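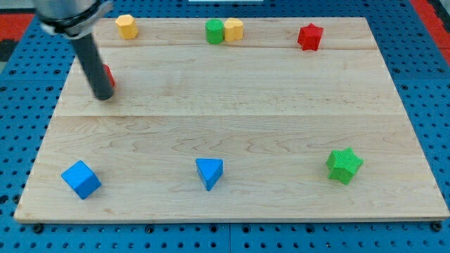
Frequently asked questions

Who writes Flalier?
Mostly me, Randi Eide. Wekesa Mwakyusa writes the walking posts and looks after the archive.

How often do you post?
Usually twice a week. In September we slow down, and there may be only one.

How do I leave a comment?
Scroll to the end of any post and fill in the box. Your first comment has to be approved, which can take a day or so. After that they appear straight away. Comments close when a post is 3 years old.

I commented and it vanished. Why?
It probably went to the spam folder, especially if it had more than one link in it. Send me an email with the title of the post and I'll look.

Can I write a guest post?
Yes. Keep it to about 1,000 words and send it as plain text. We take five a year — please read a few old ones first.

Do you accept sponsored posts?
No. We don't sell links either.

What happened to the Stidbridge diaries?
They were on the old blog, Skavent, and are being moved across a few at a time. Some of the comments were lost in the move.

Can I repost something?
A paragraph with a link back is fine. For anything longer, ask first.

Last updated Sunday, November 3, 2019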